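Trineneo Help Community
Home Browse Ask Tags Members Sign in
Forum > Hardware > Grippers and end tools > Two-arm setups
Last updated: January

Parallel gripper or angled jaws for picking small jars out of deep bins?

Yatziri Quezada

I look after a small two-arm bench at our site in Dinthorpe. The job is sorting: mixed pots and jars come in plastic bins and have to go into a tray for checking. Nothing is heavy. The worst item is a squat plastic jar with a screw lid, which tends to end up against the bin wall.

At the moment both arms have the Dornow parallel gripper. It works well enough in the open, but the body is wide, and when a jar is in a corner the outside of the finger hits the bin before the jaws are round the lid. I ran 500 picks last month with the jars dropped in at random and had 116 failures. I went through the logs and most of them were the corner case. A few were the arm stopping because it thought it had hit something, and a handful were the jar being squeezed out sideways.

I have the loan of a pair of Becerra grippers with angled jaws until the end of the month. Before I spend the time swapping them over I would like to know:

Has anyone compared the two on the same bins? Is it worth changing both arms or only the one that does the picking? And does the controller need anything changed apart from the tool offset?

Bins are the ordinary ribbed sort, side by side, with a camera looking down from above. Controller is the stock one with current firmware.

pelham_k

Go with the Becerra. We changed last year and never looked back. Much better grip.

You will need to redo the tool offset, but it only takes a few minutes.

northbench

I did this comparison in the autumn, so I can give you some numbers, though my jars are probably not the same as yours.

I did 880 picks with each gripper, same bins, same lighting, same speed. The parallel one missed 97 and the angled one missed 41. Nearly all of the gain was near the walls. In the middle of the bin there was no difference I would trust. The angled jaws were slightly worse on tall pots with straight sides, where the tips touch first and the pot tilts. If you handle a lot of those, count them separately or the total will mislead you.

On the controller, the tool offset is the obvious one. You also need to change the payload figure and the collision shape. I left the old collision shape in at first and the planner refused perfectly good poses near the wall, which made the new gripper look worse than it was. I threw away a whole afternoon of results. Also check the closing force. The default closed too hard on thin plastic, so I brought it down in small steps until the jars stopped shooting out, then left it alone.

As for one arm or both, start with one. Keep the old gripper on the other arm and give both the same work for a day. That way you have your comparison on the same bench, and if a camera gets knocked it affects both. The catch is that the two arms don't see the same corners, so swap the bins over halfway through.

hollis.r

I mostly agree with northbench but I would not pick from a mixed layout first. Put the bins where they will stay and test the approach angle before you test the gripper. 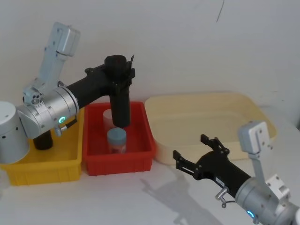 Approach angle made more difference for us than the jaw type did. We go in with the gripper pointing straight down and only tilt it if the first try fails, because a tilted wrist takes up more room than you expect. With the left arm reaching over the yellow bin to get down into the red one, the elbow and the cable connector both have to be included in the collision check, and the standard model leaves the connector out. There isn't much space either, with the blue-lidded jar standing in front of the white container and the gripper coming down just behind the jar. I would use a pair like that as your test case and repeat it until you have a decent number. A random drop gives you too few of the hard ones.

The other thing is where the second arm waits. Ours used to park over the tray and the overhead camera lost part of the view. Now it waits further back and only comes in when the first arm has cleared the bin. It costs a little time per cycle - we decided we could live with that.

We are at 2,556 logged picks with the bins in fixed places. I haven't split them by jaw type yet, so I can't tell you whether the Becerra is better. I can tell you that the rubber on the fingertips wears, and that the miss rate goes up slowly enough that you won't notice unless you plot it. Fit new pads on both grippers before you start or the older one will lose for the wrong reason.

Yatziri Quezada

Thanks, all. I had not thought about the collision shape or the pads. I will put one Becerra on the left arm, fresh pads on both, and run the same 500 again with the bins fixed. Tall pots will get their own column. I'll post the figures here before the loan pair goes back.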